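# Sorting a catch-all bin: what the gripper trials showed

Updated September 6, 2025

Most advice on tidying a mixed bin comes from habit. The tips on this page come from Rirkitel, a study of how small household things are best picked up with two simple fingers. Each trial used one clear bin on a bed, hand-held grippers, and whatever the household kept in it. The write-up covers 514 picks across 36 sessions, all done in May.

**Cords and loops.** Pinch a braided cord near a bead or ornament, where it is easiest to find again. Cords grabbed mid-braid slid out of the pads more often. Take cords out before anything else, or they drag small items along.

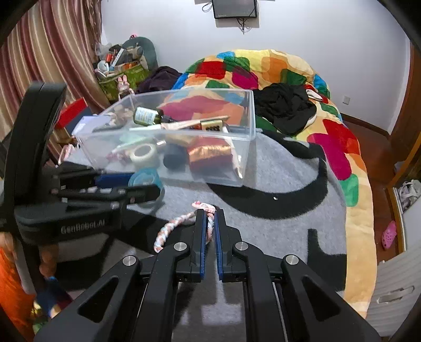

*Braided cord loop at the jaw tips, with the bin behind.*

**Tape rolls.** Close on the outside of the roll. Reaching through the hole seemed quicker, but it failed more with narrow rolls. Set each roll down beside the bin before you choose a spot for it – two decisions at once slowed everyone down.

**Bottles and tubes.** Lay pump bottles on their sides along the back wall. Soft tubes go in front. Grip a tube by the cap end. 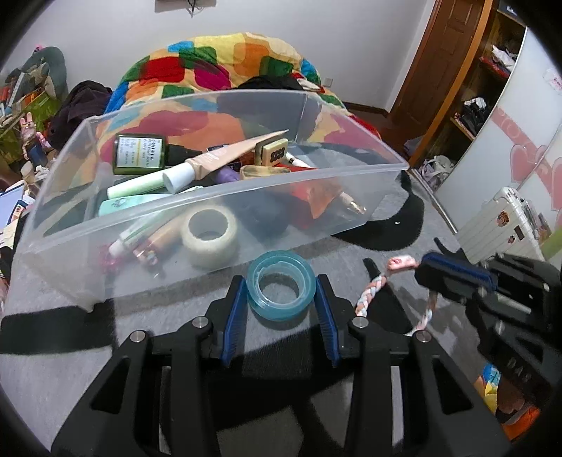

*Teal tape roll between the blue pads, in front of the bin.*

**Surface.** A cloth under the bin is fine, but a strong pattern makes thin items harder to spot. Usuga, the scoring sheet used in the study, marks a pick as missed after 2 tries.

With loops out first, 97 picks in the last sessions needed no second try. The Brostia set repeats the test with drawers and is still being scored. Drawer tips will go on the Misik page.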